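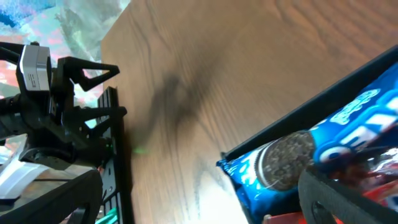
Wood grain on a tabletop, with a patch of glare.

An open day at the Eglītis Institute, Trellumbridge

Posted December 26, 2020 by Gareth Dobson

I went to the Eglītis Institute open day in June of last year and meant to write it up at the time. The notes have been in a folder since then. A reader asked me what a mathematics institute can show to the public, so I have typed them up with a few additions.

The institute is in Trellumbridge, a short bus ride from Winport station. The bus stops at the bottom of a hill and the entrance is at the top. I arrived just after ten and was given a paper badge, a map of the ground floor and a card with the number 2561 printed on it. Everyone had the same number. We were told to find out what we could about it and hand the card in before leaving.

The first talk was by Amado Estrella, on map colouring. He began with a blank map of made-up counties and asked the audience to colour it using as few colours as possible. A girl in the second row got it down to four and he asked her to try for three. She couldn't, and he spent the rest of his 40 minutes on why she couldn't. He did not prove the four colour theorem, of course, but he did prove that six colours are always enough, and he did it with nothing beyond Euler's formula and an induction. I have seen the same argument given badly to second-year students. He sketched how to get down to five and stopped there, saying that the last step had needed a computer and he had brought only chalk.

After that there was a choice of workshops. I picked the one on knots, run by Lovely Rivera. Each table had lengths of cord with the ends joined, and we were to decide which could be undone into a plain loop. This is a good exercise because your hands get tired before you have learned anything, and then you are ready to hear about invariants. She introduced tricolourability, which takes only a few minutes to explain, and we used it to show that the trefoil can't be undone. A man at my table objected that we had only shown our rules didn't undo it. That is a fair question and she went back over the three Reidemeister moves for him. The room was too small and the people at the back could not see the board.

Lunch was sandwiches in the corridor. Zomari, who make puzzle sets for schools, had a stall by the stairs. I bought a set of pentominoes. The tray is slightly too tight and the last piece has to be pushed in.

In the afternoon I sat in on a discussion about how mathematicians are shown in films. Aileen Mercado was in the chair. Darnell Whitfield, who teaches in a secondary school in Winport, said that his pupils expect a mathematician to be a man on his own writing on a window. He thought the madness did less harm than the loneliness, as hardly any film shows two people at a board arguing over a lemma. Mercado was less worried. Her view was that films get every job wrong and that surgeons seem to put up with it. Someone asked whether a film could be made about a normal working week and she said it would be mostly email. The discussion ran over and I would have liked it to run longer.

I looked in at the library on the way out. It holds up to 2000 volumes on the open shelves, with the older journals in the basement, which was locked. There is a good run of recreational books from between the wars – I spent a while with one on magic squares.

As for the card, I did trial division on the back of it over lunch. The number is odd, the digits add up to 14 so three is out, five and seven fail, 11 fails, and 13 goes in to give 197, which is prime. Fermat's method is a poor choice here. The first square above 2561 is 2601, and the difference is 40, which is not a square, and you have to carry on as far as 105 squared before it works. I wrote both on the card and handed it in. The answer was on a sheet by the door, along with the remark that it can be written as a sum of two squares in two ways. I had missed that. One is 40 squared plus 31 squared, and I leave the other to the reader.

Entry was free. The map was wrong about the toilets.

Related posts
Six colours, then five
Pentominoes in a 6 by 10 tray
Sums of two squares, part 2
Books on magic squares
Reading Euler with a dictionary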